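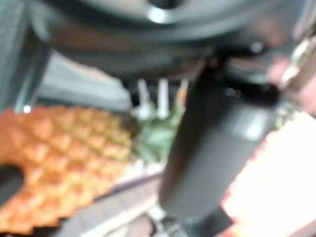
Call for Participants: Object Placement and Put-Away Sessions

23 November 2019
By Natalina Guerra
4 min read

Tikow is looking for adults to take part in paid sessions on how people pick up, set down and put away objects of mixed shape on a small work surface. Sessions are held in Room 101 of the Villa building on Drastska. The results go into the second part of the Plesadus placement record, which currently holds 3,403 entries.

What the work involves

You will stand at a table and move items between marked areas according to a written sheet. The set includes items with a clear top and bottom, items that roll, and items with an uneven outline, such as a pineapple with its crown of leaves. Some tasks use upright pegs. You may be asked to lay an item on its side near the pegs, move it past them, or clear the surface before the next sheet.

There is no time limit per task. Dropped items are logged and the task is repeated once. Please do not talk through your choices while working - there is a short form for comments at the end of each session.

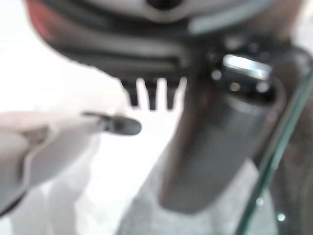 Dark gray handle and three short teeth against a light background, close range.

Requirements

- Age 18 or over
- Able to stand for the length of a session, with breaks
- Normal or corrected vision
- Able to read short instructions in English
- No injury to either hand in the past six months

Both left-handed and right-handed people may apply. State which hand you use for lifting and which for writing, as these are recorded separately. People who took part in the first round may apply again but will be given a different set of sheets.

Schedule and payment

Each participant attends two sessions on separate days, with a gap of at least one day between them. A session lasts 90 minutes including breaks. Payment is made after the second session. Participants who stop early are paid for the time completed.

How to apply

Write to Natalina Guerra at the Tikow front desk with your name, a daytime phone number, your lifting hand and the weekdays you are free. Put reference 322 on the first line. Places are filled in the order that complete applications arrive. Incomplete applications are returned once for correction.

Wear short or close-fitting sleeves. Rings and bracelets must be removed before the session - lockers are provided outside the room.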